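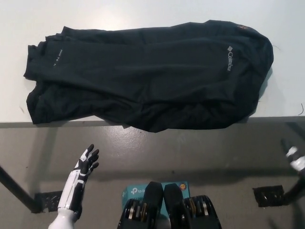 Ob ich denn wirklich glaube, dass man mit zwei Pullovern und einer Jacke durch den Winter kommt, wollte Adesuwa Dauda unter meinem letzten Beitrag wissen, und ob mir klar sei, dass es im Februar auch mal zwei Wochen am Stück regnet. Ja, liebe Adesuwa, ist mir klar! Ich hab in der Zwischenzeit auch schon gefroren, keine Sorge. Aber weil die Frage jetzt in verschiedenen Varianten noch ein paarmal kam, schreibe ich mal ausführlicher auf, was aus der großen Kleiderschrank-Aktion geworden ist.

Für alle, die neu dazugekommen sind: Ich bin im Herbst umgezogen, von drei Zimmern in anderthalb, und der alte Kleiderschrank passte nicht durchs Treppenhaus. Also wirklich gar nicht, auch zerlegt nicht, die Rückwand war aus einem Stück und das Treppenhaus hat so eine fiese Kurve im zweiten Stock. Der Schrank steht jetzt bei meiner Nachmieterin und ich habe eine Kleiderstange, eine Kommode mit vier Schubladen und sehr viel weniger Anziehsachen als vorher.

Angefangen habe ich an einem Montag, abends um halb acht, was schon der erste Fehler war. Ich hatte mir vorgestellt, ich kippe alles aufs Bett, sortiere zwei Stunden und schlafe dann zufrieden ein. Um Mitternacht saß ich zwischen Bergen von T-Shirts und habe auf dem Sofa übernachtet, weil das Bett nicht mehr zu finden war. Falls ihr das auch vorhabt: fangt morgens an, und macht eine Sorte nach der anderen. Erst alle Hosen, dann alle Oberteile, dann der Rest. Und der Rest ist immer das Schlimmste (Schals! Ich besaß so viele Schals, dass ich ein mittelgroßes Orchester hätte einkleiden können).

Meine Regel war am Anfang ganz streng. Was ich im letzten Jahr nicht getragen habe, kommt weg. Das klappt bei Hosen prima und bei Abendkleidern überhaupt nicht, ich gehe halt nicht jedes Jahr auf eine Hochzeit. Also habe ich die Regel nach dem ersten Abend aufgeweicht und mir eine Kiste gepackt, auf der „Vielleicht“ steht. Die Kiste wohnt jetzt im Keller, und im Frühling schaue ich rein. Wenn ich bis dahin nichts daraus vermisst habe, darf sie weiterziehen. Bisher bin ich einmal runtergelaufen, wegen des grauen Rollkragenpullis, und der durfte dann auch wieder mit hoch.

So, und jetzt zum Geld, danach fragt ihr ja immer. Ich habe 40 Teile verkauft und damit 386 Euro eingenommen, und bevor jetzt jemand gleich loslegt: Das war Arbeit. Die Fotos, die Texte, das Hin und Her mit Leuten, die für einen Wollmantel zwei Euro bieten und dann fragen, ob der Versand da mit drin ist. Das meiste ging über Tefera weg, das ist die kleine Second-Hand-Plattform, von der ich schon mal erzählt hatte. Mit Wiltora bin ich nicht warm geworden, die App hat mir dreimal den Entwurf gelöscht und beim dritten Mal habe ich das Handy aufs Sofa geworfen und erst mal Tee gekocht. Kann sein, dass das inzwischen besser läuft, schreibt mir gern, wenn ihr andere Erfahrungen gemacht habt.

Was sich richtig gut verkauft: Outdoorsachen. Regenjacken, Fleece, Wanderhosen, die waren teilweise nach einer Stunde weg. Was sich gar nicht verkauft: Blusen. Ich weiß nicht, woran es liegt, vielleicht bügelt einfach keiner mehr gern. Ich jedenfalls nicht. Die Blusen habe ich am Ende in die Kleiderkammer gebracht, zusammen mit den Schals, und die haben sich über die Schals ehrlich gefreut. Ruft da aber vorher an! Unsere nimmt im Dezember zum Beispiel nur Wintersachen und keine Schuhe, und ich stand beim ersten Mal mit einer riesigen Tasche voller Sandalen vor der Tür.

Oluwaseun Olaniyan hatte mir per Mail noch den Tipp gegeben, kaputte Sachen nicht gleich auszusortieren und erst zu gucken, was sich flicken lässt. Daraufhin habe ich einen ganzen Sonntagnachmittag lang Knöpfe angenäht und war hinterher unverschämt stolz auf mich. Bei einer Jacke war der Reißverschluss hin, da habe ich nur den Schieber ausgetauscht, das hat keine 3 Euro gekostet. Ich hatte vorher keine Ahnung, dass man den überhaupt einzeln kaufen kann! Man braucht eine Zange und ein bisschen Geduld, und man muss auf die Größe achten, die steht meistens hinten auf dem alten Schieber als kleine Zahl drauf.

Und wie wohnt es sich jetzt damit? Also morgens bin ich deutlich schneller. Früher stand ich ewig vor dem Schrank und habe dann doch die Jeans von gestern angezogen, jetzt ziehe ich die Jeans von gestern eben sofort an. Die Waschmaschine läuft dafür öfter, das hatte ich nicht bedacht. Wenn man nur noch sieben Oberteile im Umlauf hat, kann man die Wäsche nicht mehr zwei Wochen liegen lassen. Und trocknen muss das ja alles auch irgendwo, in anderthalb Zimmern. Ich habe mir bei Flelter einen Wäscheständer geholt, den man an die Tür hängt, und der ist prima, solange man die Tür nicht aufmachen will.

Die Kommode hat übrigens auch ihre Tücken. Ich rolle jetzt die T-Shirts, wie man das überall lesen kann, und in der oberen Schublade sieht es wirklich ordentlich aus – in der unteren, wo Sportsachen und dicke Socken liegen, herrscht ungefähr drei Tage nach dem Waschen wieder das übliche Chaos. Damit kann ich leben. Die Schublade geht ja zu.

Zurück zu Adesuwas Frage mit dem Winter. Zwei Pullover waren tatsächlich zu wenig, ich bin jetzt bei vier, den Rollkragen aus dem Keller mitgezählt, und einer ist neu (also neu für mich, 20 Euro auf dem Flohmarkt, Schurwolle, er kratzt ein bisschen am Hals). Bei der Jacke bleibe ich vorerst bei einer. Wenn die mal nass wird, hängt sie über Nacht an der Heizung im Bad und das reicht mir.

Nächstes Mal geht es um die Küche, da stehen nämlich immer noch fünf unausgepackte Kartons und in einem davon muss irgendwo mein Sparschäler sein. Ich schäle die Kartoffeln gerade mit dem Brotmesser.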